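Search this site Go
Newsletter > Workshop Notes > Grippers
Nov 29, 2020 | Virgilio Buenaventura

Kettle task: where the gripper comparison stands

We are down to two grippers for the Ronow arm. The first is the Femero two-finger, which we have had since June. The second is the three-finger hand from Kleinschmidt. Both have now been through the kettle task 24 times at the Zakholm bench, and Ilse Schwerdtfeger has put the logs on the shared drive.

The task is to take a kettle by the handle, tilt it toward a row of glasses and set it down again. Before each gripper gets a turn we do the job by hand and record it from the head camera, so there is something to measure the arm against.

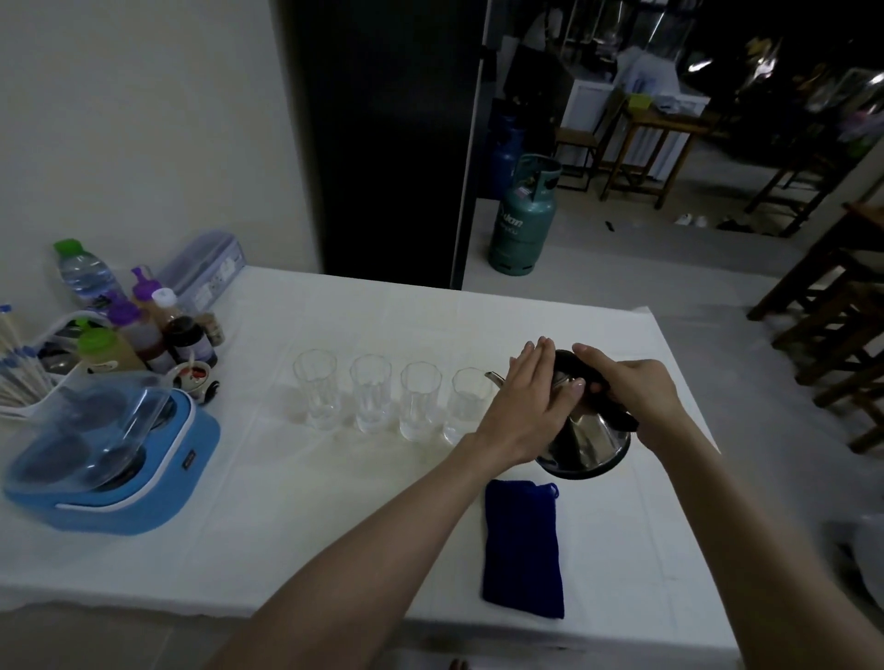
The Femero opens to 100 mm and closes quickly. It had no trouble getting around the handle, but the grip is narrow and the kettle turned in the fingers as soon as the weight moved. More closing force helped a little. Rubber pads helped more, and we will leave them on.

The Kleinschmidt hand is slower and weighs more, and the controller needed a new payload setting before the wrist would hold still. Once that was done it kept the handle straight on most runs. Its third finger does get in the way when the arm comes in from the side. Ilse rewrote the approach so the wrist turns through 270 degrees first, and that cleared it.

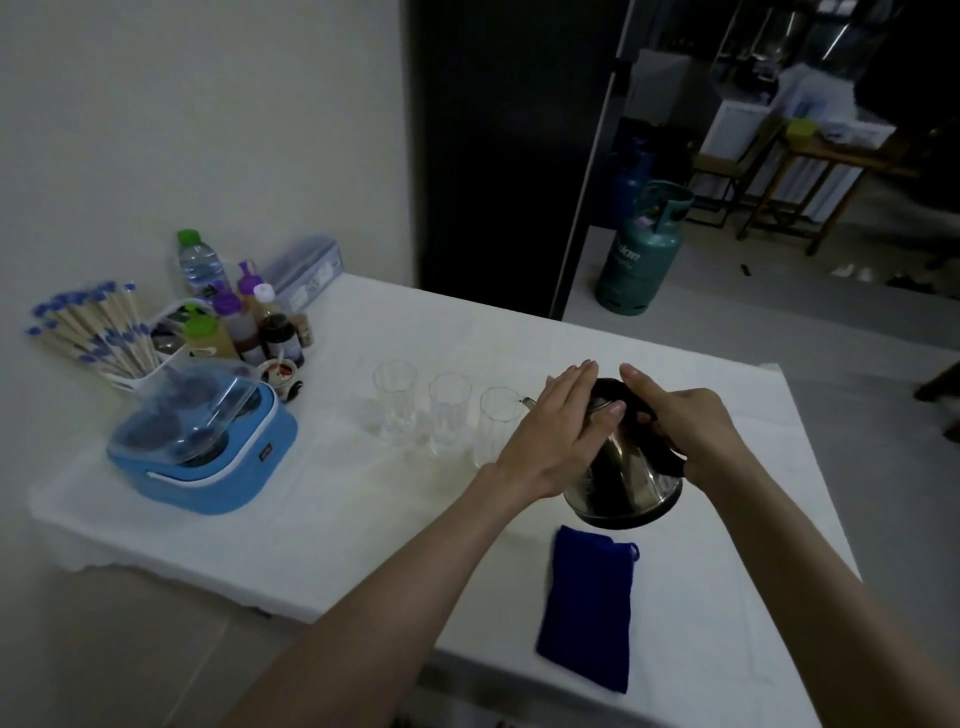 Neither gripper answers the question of the lid. Our plan was written for one arm, and the scoring sheet has no line for a second contact point. By hand, the job takes two: the right hand has the handle while the left lies flat across the top of the kettle. Ilse would like to mount the second Ronow arm with a plain flat pad and no fingers at all. I would try a clip on the lid first, as it costs less and leaves the controller alone.

The camera stays where it is for the next round. We looked at a wrist mount, but the handle blocked too much of the view. If you want the raw logs, ask Ilse for folder 282.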